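Halton Block Stacking, fault release

README

Contents

This folder holds 1708 episodes of a single arm stacking one block on another, recorded over one spring. 152 of them are marked with the gripper fault described under Known problems. They have been left in on purpose. If you only want clean runs, use the list in clean.txt and ignore the rest.

Each episode has a video from the head camera, joint angles, commanded and measured gripper width, motor current, and a short text note by the operator. Operators were Jade Bickerstaff and Stuart Birkett. Zamfira Grecu checked the labels.

Task

Pick up the blue block and put it on top of the pink one, then open the fingers and lift away. Block positions change from one episode to the next. A run counts as a success if the blue block is still on the pink one when the arm is back at its rest pose.

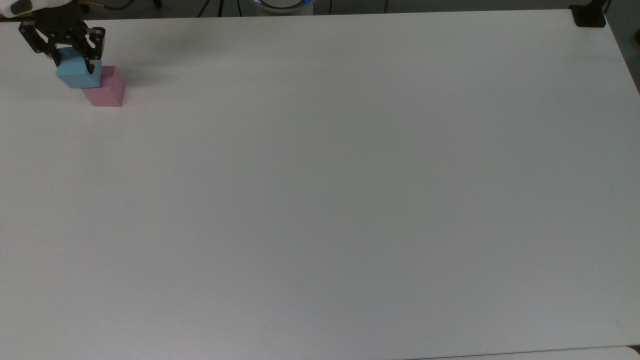

Data notes, issue 3, page 4

The blue block is between the two fingers, low over the pink block and slightly to the left of it. Most of the faults were logged at this stage of the task, between the end of the approach and the release.

Known problems

Late release. The controller reports the gripper as open while the measured width has not changed. The arm then starts its lift with the block still held. In the mild cases the block drops a moment later and lands on the table. In 83 episodes it was carried all the way back to the rest pose.

We first blamed the finger pads and changed them, which made no difference. Marjorie Clegg traced it in May to the gripper driver. When a close command and an open command arrived too near each other, the driver acknowledged both and carried out only the first. The fix is in the Isano driver branch. Episodes recorded after the fix have driver_rev set to 2.

Do not train a release detector on the gripper_open field for driver_rev 1. Use measured width instead.

Emergency stop. One session ended with the stop button pressed, after the arm pushed down on the lower block with the upper one still gripped. The force limit had been raised for a test and not put back. No one was hurt. The limit is now set at start-up and can't be changed from the operator screen. That session is in the folder named held_back and should not be used for training. Mortimer Delacroix wrote the incident report, which is in the same folder.

Time stamps. Video runs 125 milliseconds behind the joint data in driver_rev 1. The loader corrects this by default. Pass raw=True if you want it left alone.

Labels

fault_none, fault_late_release, fault_drop, fault_stop. An episode can carry more than one fault label. Where the operator's note and the label disagree, trust the label.

Questions about the labels go to Zamfira, and anything about the driver to Marjorie.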